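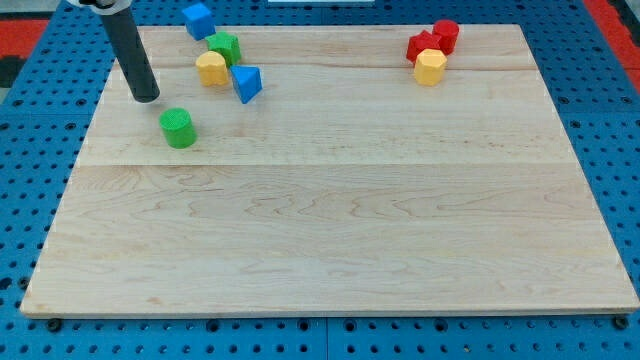

Light maple finish, on a perforated bench top

Grakix Solid Worktop Board

Order code: GX-826
Sold by: Drilten, trade and home workshop supplies
Page last changed: 2020-08-07

The Grakix board is a loose worktop for people who already have a bench and want a wooden surface on it some of the time. It lies flat on a metal bench, a perforated table or an old kitchen unit and lifts off again when the job is done. There is no frame and nothing to screw down.

Each board is made of joined planks, glued edge to edge and sanded on both faces. Planks are picked for soundness and not for matching grain, so one part of a board may be quite plain and another full of swirls. The joins show as thin lines across the surface. We do not accept returns for grain pattern or for visible joins, but we do for open ones. If you can get a fingernail into a join when the board arrives, send it back.

Sizes

Small – suits a side table or a narrow bench
Medium – the one most people order
Large – two people to lift

Full measurements are on the drawing sheet sent with your quote. Boards can be trimmed at our Pelcombe shop before dispatch. Trimming adds two working days and trimmed boards cannot be returned unless faulty.

Finish

Light maple is the standard finish and is held in stock. Dark oak is made to order. Raw boards are also sold, for those who want to use their own oil or varnish. They must be sealed on both faces and all four edges within a week of unpacking, otherwise they will cup.

The stock finish is a hard clear coat over a stain. It will put up with pencil, most water-based glues and the odd spill of tea. It will not put up with paint stripper, acetone or a hot soldering iron left lying on it. White rings from mugs usually fade overnight.

Fitting

Clear the bench and wipe it. Grit under the board will scratch the lower face and may make the board rock. Lay the board down and press each corner in turn. If one corner lifts, turn the board over and try again, as the two faces are the same and either can be used as the top.

On a slippery bench use the Wu grip mat (order code GX-265), which is a thin rubber sheet cut to the size of the board. It is sold separately. On a perforated top you may prefer the peg set, which has four short pegs that push into the holes and stop the board sliding. Check your hole size first – the pegs come in one size only. If there are bolts standing proud of the bench, place the board clear of them.

Care

Wipe with a damp cloth and dry straight away. Once a year, or more often in a heated room, rub in a little board wax and buff it off after ten minutes. Deep scratches can be sanded out with 265 grit and touched up with the repair pen. Always sand along the planks.

Store the board flat. Stood on edge against a wall for a winter it will take on a bend, and this is not covered by the guarantee.

What it is not for

The board is not a chopping board and the finish is not rated for contact with food. It is not a step or a shelf. Do not use it to bridge a gap between two benches.

The load limit is 80 kg, spread evenly, with the board supported over its whole lower face. A vice should be bolted to the bench beneath and never to the board alone.

Delivery and collection

Small and medium boards go by parcel carrier, and there are normally 40 in stock across the two sizes. Large boards go on a pallet and need someone at the address to sign. Collection from Pelcombe is free, please ring first so that the board can be brought down from the store.

Dark oak orders placed now will be made in the October batch.

Also in this range

Wu grip mat
Peg set for perforated tops
Board wax, small tin
Repair pen, light maple or dark oak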